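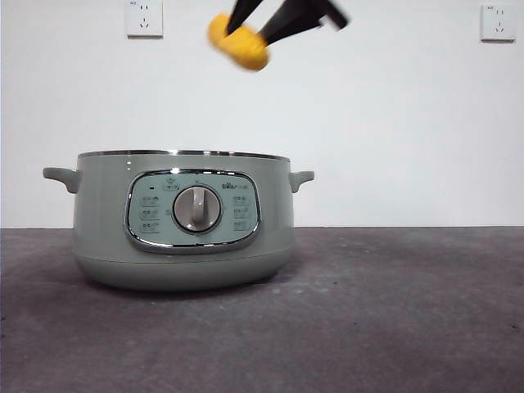

My daughter's middle school sent home a flyer for the Prositz Girls in Science open day, and I signed us up before she could say no. She is twelve and mostly into volleyball. I was the kid who kept rocks in her sock drawer, so you can guess which of us was more excited in the car!

It's held at the Lonmont campus, up the hill past the reservoir, and the parking is terrible. Go to the lower lot and take the stairs. We wasted a good ten minutes circling the top one and then ended up in the lower one anyway. At the door they gave every girl a lanyard and a stamp card (five stations, get them all stamped, win a water bottle). A woman at the desk told me 468 girls had signed up, from 40 schools, and by the time we got our lanyards it felt like all of them were in line for the bathroom.

We started in the geology room, my pick. They had trays of river gravel with little garnets mixed in, and the girls washed it in kitchen sieves and kept whatever they found. My daughter got two, both the size of a sesame seed, and taped them to her card so she wouldn't lose them. I asked if parents could have a tray. Parents could not have a tray.

Next was the Jimier building for the weather lab, where a grad student let the girls send up a balloon on a string with a temperature sensor hanging off it. The wind took it sideways into a maple and there was a lot of screaming, the happy kind. They got it back with a rake.

The best part for both of us was the Yoon Greenhouse. It's warm and it smells like wet dirt and mint, and they let you look at pond water under real microscopes, the heavy ones with two eyepieces. The student running the table said one drop could have around 1000 living things in it. My daughter found something with a tail that kept spinning and would not give up her stool. We missed the chemistry show because of that tail, and she didn't care one bit.

Lunch was pizza, and it ran out early, so pack a sandwich. The talk afterward was too long for the younger kids. I'd have swapped it for more time in the labs, and I wrote that on the comment sheet.

She got four stamps out of five, so no water bottle. There's an after-school club starting in September, though, once a week in the greenhouse, and she asked me on the stairs if it was on the same day as volleyball. I've emailed them to find out.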